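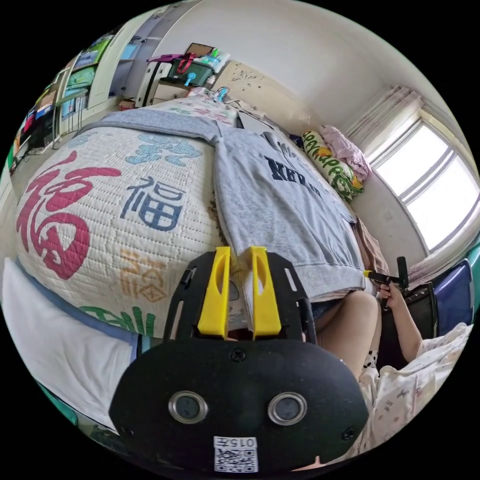

How to run a folding demonstration at your open day

Folding is a lovely thing to show visitors, as everybody who walks through the door has done it at home and has firm opinions on how it should go. We put on our first one at the Erkano open day in October and have tidied up the routine a fair bit since, so I thought I'd set it all down for any other group that fancies having a go.

Before anyone arrives

Choose a bedroom or something set up like one. A bed is softer than a bench and the fabric behaves quite differently on it – the quilt drags, the garment sags, and your visitors get a much truer idea of what a robot would have to cope with. Charge both grippers the night before, and wipe the lenses with a dry cloth.

Pick a sweatshirt for the first round. T-shirts slide about and a dress shirt has all those buttons, but a sweatshirt has a good thick hem that a beginner can find. Grey is a favourite of mine, though the colour is really up to you.

The demonstration itself

1. Spread the garment out on the bed and smooth the sleeves away from the body.

2. Sit or kneel close to the mattress, one gripper in each hand. Standing and stooping will wear you out by the second group.

3. Bring the fingers down on either side of a small fold of fabric, then squeeze gently until they meet. 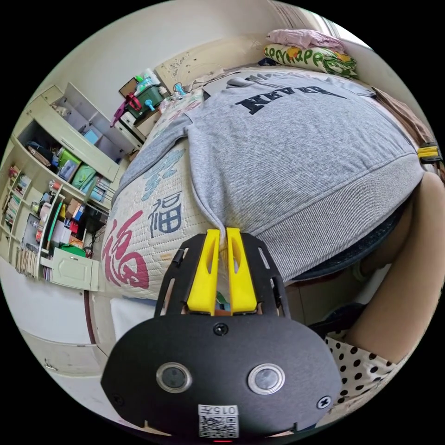
Dendine wrote in after trying these steps at a library evening to say that beginners nearly always grab too much cloth at this point, and that asking them to take only a pinch saved a great deal of muddle. I've added it to my own patter, with thanks.

4. Lift a little, pause, and let people see how the fabric hangs before you move it anywhere.

5. Carry the sleeve across the body, lower it and open the fingers fully before drawing your hand back.

6. Do the other sleeve, then bring the hem up towards the neck.

Letting visitors try

Keep turns to 2 minutes and groups to 12 people, and leave the garment a bit rumpled between turns so that each person begins with something real to sort out. Children are often very good at it, I must say! Save the recordings as you go, and check there's room on the card for 200 of them if you're open all day.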